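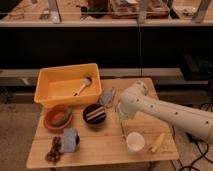

**Plosell ch. 3: is the regress argument valid as stated?**

**munda_reader**
Working through Plosell on justification. The claim in chapter 3 is that any chain of reasons ends in a premise held without reasons, so all knowledge rests on faith. I get the first half. The second half looks like it needs a definition of "faith" that appears only on p. 56. Did I miss an earlier one?

**tallow26**
No earlier one. On p. 26 he uses the word for trust in testimony, and on p. 56 it means any unargued commitment. The argument needs the second sense to go through and the first sense to be interesting.

**Gustness**
I disagree. Page 26 is a report of how Lynch uses the word. Plosell's own usage is consistent from p. 56 on. Check the footnote.

**tallow26**
I checked it. The footnote says "with Lynch, I take faith to be." That is endorsement.

**Gustness**
Endorsement of Lynch's starting point. The next paragraph drops the testimony condition. It's badly edited, I'll give you that.

**munda_reader**
So if I drop the testimony sense entirely, what is left is:

1. Every chain of reasons is circular, infinite, or ends in something unargued.
2. Circular and infinite chains do not justify.

Therefore every justified belief rests on something unargued. Is that a fair statement?

**Gustness**
Fair. Premise 2 is where coherentists get off. He gives them one paragraph.

**old_margin**
It still doesn't give him what he wants in the last chapter. "Unargued" covers perception and basic logic as well as creeds. He has to show that the believer's starting point is better than the skeptic's, and the regress is neutral on that.

**tallow26**
Agreed. Same gap in the first edition.

**Gustness**
The September reprint adds an appendix on exactly this. I don't find it convincing, but it should be read before calling it a gap.

**munda_reader**
My library copy has no appendix. I'll request the reprint and post the page references when it comes in.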